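Looking after the two-armed cell at Gillton

The tray cell at Zikon's Gillton site is switched on at 6 in the morning, and for the first part of the shift it does no work. Bahman Babaei goes over it joint by joint with a torch and a dry cloth. He has looked after it since the firm moved it out of the main hall and on to the carpeted floor upstairs, where it is quieter and the dust is of a different kind.

"Metal dust you can see," he says. "Carpet fluff you find later, in a finger."

The job itself is plain. Black moulded trays, shaped much like the sole of a shoe, wait on yellow shelving. The robot takes one, brings it round in front of itself, shifts its grip and sets it down again in the place the program calls for. The trays are light and they bend. A grip that would suit a metal part squeezes the wall inwards, and a grip that is too gentle lets the narrow end swing.

Most of the setting up at Gillton has therefore gone into holding a tray with both arms at once. Each side has its own force limit. Babaei sets the left first, with the right arm parked, then brings the right one in until the two agree. If he does it in the other order the left ends up chasing the right and the tray twists. The last full setting took 4 days, and he kept the figures in a school exercise book that still hangs from a nail by the door.

The ribbed rubber on the fingers is what he watches most closely. It does the gripping, and it picks up a shine with use. When the shine reaches the bottom of the ribs the rubber is changed, both sides together, even if one still looks good.

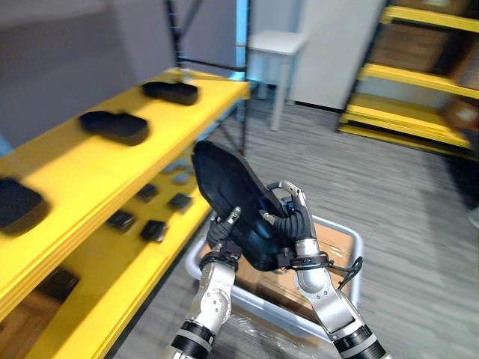

Changing both sides is a waste of good rubber, in the view of Cârstea, who ran the cell before the move and would swap only the worn one and trim the force to match. Babaei tried it that way for a month. He found he was trimming every few days, and went back to pairs.

The shelves come next. They were bought as ordinary storage and nobody expected them to matter, but the robot's idea of where a tray sits depends on the shelf being where it was the day before. A cleaner's machine knocked one upright in October and the pick height was out by 6 millimetres at the far end. The arms kept working. They simply came in low, and the tips rubbed the shelf lip until someone noticed the marks.

Since then there has been a check with a steel rule every morning, at the near end and the far end of the top board. The readings go in the exercise book. If either has moved by more than 2 millimetres, the shelf is put back by hand and the teaching points are left alone. Babaei is firm about that. Once the points are changed to suit a crooked shelf, he says, there is no telling later which of the two was wrong.

The glossy boards cause some trouble of their own. In low sun they throw a bright patch that the vision software can take for the edge of a part. The answer was a blind on the window and a second exposure setting, which the cell picks for itself when the light goes over a set level. 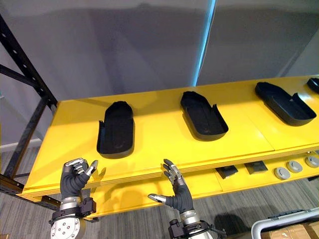
The trays are laid out with space between them for the thumbs. With too small a gap, the hand coming in for one tray nudges its neighbour, and the error travels down the row. The spacing was worked out with wooden blocks before any program was written, and the blocks are still in the cupboard for when a new tray shape arrives.

Cabling has been the dearest repair so far. The wrists turn further in this job than in the one the arms were bought for, and the first set of cables wore through where they crossed the bracket. Cokora, who supplied the replacements, sent a longer set with a softer jacket. Babaei fitted them with a little more slack than the drawing shows, then ran 100 empty cycles at low speed, standing next to the stop button and listening for rubbing. He heard some on the left, moved one tie and started the count again.

The bolts at the wrist flange are marked with a line of paint across head and metal, so that any turning shows up at a glance. Grease is done when the hours counter calls for it. The rest is wiping down, and the cloth is thrown away at the end of each shift because fluff carried back to the fingers is worse than leaving them alone.

A new tray shape is due before the spring, with a deeper wall. Babaei has asked for a few early ones, and the blocks will come out of the cupboard when they arrive.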